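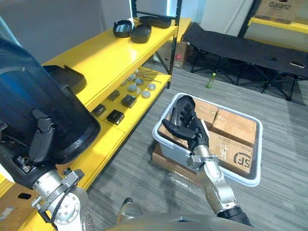 Gestel has published the findings of its internal review into the grip failure that halted handling work at its Minami site, and has agreed to discuss them. Kiyoshi Kaneko, who leads the site's robotics section, and Tomomi Kuroda, its safety officer, were interviewed together on Tue 20 January.

The fault occurred while a two-armed robot was holding a moulded plastic part in its left gripper and reaching for a carton with its right hand. The left gripper opened without a command and the part fell to the floor. No one was hurt. "The part weighed very little and the nearest person was outside the marked area," Ms Kuroda said. "We have recorded it as a safety matter all the same. A gripper that opens by itself is a serious fault whatever it happens to be carrying."

The review traced the cause to the cable serving the left wrist. Under load, and with the arm raised, the cable was pulled tight against a joint housing, and the signal from the gripper was lost for 80 milliseconds. The control software, supplied by Navov, treated the loss as a restart and returned the gripper to its open position.

Mr Kaneko accepted that the setting should have been questioned earlier. "Opening on restart is sensible when a machine is being serviced. It was left in place when the machine went into daily use, and that was our decision, so I do not put it at the supplier's door." The arm had completed 3000 lifts before the fault, he added, and this had given the section more confidence than it should have had. "Most of those lifts were low ones. The cable was hardly stretched."

Once the cause was suspected, staff repeated the raised lift 200 times with a soft load. The gripper opened on 7 occasions, each time with the arm near full height.

The cable has been rerouted with additional slack, and both hands now hold their position if the signal is lost. Ms Kuroda noted that this second change carries a risk of its own — a hand that stays closed may trap something — and that a manual release has been fitted to each wrist. Staff have been trained in its use.

Asked whether the same fault could be present elsewhere, Mr Kaneko said that the machine at Drullomau had an identical cable run and had been withdrawn until it could be altered. He expects it to return to work in March. Ms Kuroda was more cautious. "It will return when I have signed the form," she said. "I have not been given a form yet."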